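Robot teaching by demonstration

Robot teaching by demonstration (also "showing", or hand teaching) — getting a robot to do a task by doing it first, with its own arm. No code written for the task itself.

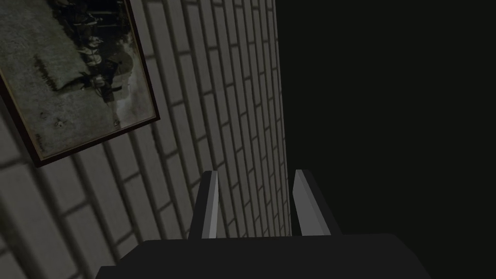

Simulated gripper with open fingers, seen from behind, near a brick wall.

Two main ways

By hand: the teacher holds the arm and moves it through the job. Joint positions are saved as it goes. Cheap, quick to learn, tiring on big arms.

By remote control: teacher sits apart with a joystick, a headset or a smaller copy of the arm. Slower at first. Safer near heavy loads, and the only option in simulation, where there is no arm to hold.

Simulation

Rendered rooms are often used before real ones. Walls, lighting and wall pictures can be swapped between runs so the robot does not learn one background by heart. Depth is hard to judge on a flat screen, so teachers tend to close the fingers to early.

Amount needed

Varies a lot. The Olton set (Daneshvar and Wendt) has 696 demonstrations from 8 teachers over six tasks. Grasska, put together in June by Ama Yakubu, has 4000, all remote control. Kiani argues that fewer, cleaner runs do better — disputed.

Problems

Shaky hands, long pauses, teachers who each do the job diffrently. Pauses are usually trimmed. Failed runs are thrown out in some sets, kept and marked in others.

See also: Remote handling; Wiltdale method

Last edited 2024-05-23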